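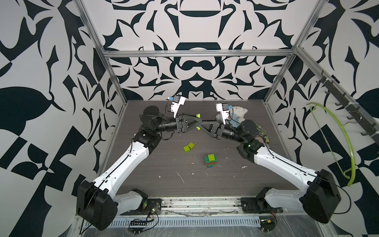

Our project compared two ways of showing a bimanual robot how to join toy bricks: moving the arms directly by hand, and driving them with a pair of leader arms. The cell, named Clivo, has two arms bolted to a rail along the front edge of the table. The grippers face each other near the back center, and the task is to bring two lime-green bricks together at that point. Other toys stay on the table as distractors, including a small stack with a green brick on top of red and blue layers.

Hand guiding was tested first. One operator held both wrists with the motors in gravity compensation. Brick alignment was good, but the operator's hands blocked the overhead view during the last part of each motion, and those samples were of little use for training. Grip force was also hard to control, since the fingers had to be closed with a foot pedal.

Remote control used leader arms built by Domnica Ardeleanu from the Enache drawings. Joint positions were copied to the follower arms at 200 Hz. The operator sat outside the enclosure. The first 7 demonstrations were discarded after we found an offset in the left wrist encoder. Irina Manole wrote a short homing routine that removed it.

Both sets were replayed open loop before any training. Hand-guided motions replayed smoothly up to contact, then tended to push one brick out of the fingers. Remote-controlled motions were slower and showed small corrections before contact, but the bricks usually stayed in the grippers. We kept only the remote-controlled set for the policy. Work on force feedback for the leader arms will start in August.

Report submitted 3 June 2024.

Related reports
Fusden: wrist calibration with printed targets
Irkine: logging joint data over a shared bus
Leader arm assembly notes, revision 2

Contact the project group | Back to top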